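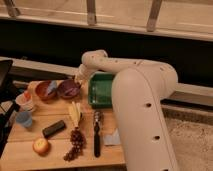
Work Organization and Automation
Unit 4 handout: Table clearing and tray return at Trerkeo
Course lead: Lovisa Dahlgren

Read before the seminar. Bring the task sheet from Unit 3.

1. The site
Trerkeo runs a staff canteen that serves 2620 meals in a normal week. In July the tray return line was changed from fully manual sorting to a shared setup. An arm handles bowls, cups and whole fruit. Attendants handle cutlery, liquids and anything the arm leaves behind.

2. Division of tasks
Before the change, one attendant did the full cycle: clear, scrape, sort, stack, wipe. The cycle is now split. The arm picks and places. The attendant prepares the table, watches for stops and finishes the load. Tam (course reader, chapter 2) calls the second part "residual work" - the tasks left over after the easy ones have been removed.

Residual work is usually
- irregular in timing
- harder to describe in a job posting
- missing from the output count

3. Pace
Under manual sorting, attendants set their own pace and could bunch the work. With the arm running, a stop must be cleared within 30 seconds or the line backs up. Attendants report fewer lifts per shift and more waiting. Both count as changes in workload. The site log for the first period lists 3925 picks and does not record who cleared the stops.

4. Skill and pay
Two attendants were trained to restart the arm and adjust its pick list. Their pay grade did not change. Compare the Nukano case from Unit 2, where restart duty was written into the grade before installation.

5. Terms
Cycle: one full pass from loaded table to clear table.
Stop: any halt that needs a person.
Handover point: the place where responsibility for an item moves from machine to attendant.

6. For the seminar
Mark the handover points on your task sheet. Tsz-kin Tam will take the session on job grading and will collect the sheets at the end.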